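Notes from the Dillside break room

The coffee machine is back from repair after 20 days, and the building has forgiven it everything. Tea drinkers were unbearable throughout. 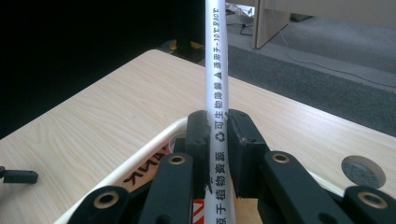 Prices stay put until the end of the month, so enjoy your 4 sugars.

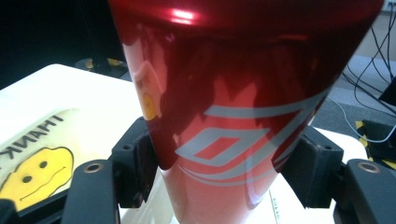
Glossy red, with pale stripes.

The Jonham vending contract is up for renewal again. Bring opinions, keep them short. 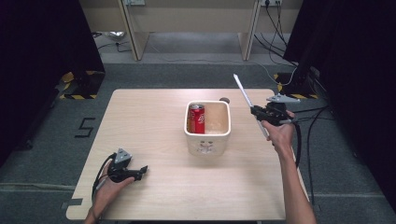
Fridge news

Unlabeled lunches go on Friday.
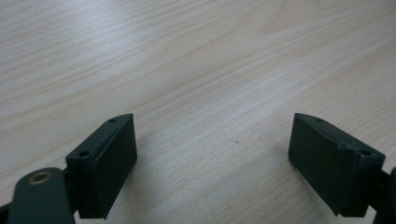 Soup counts as lunch.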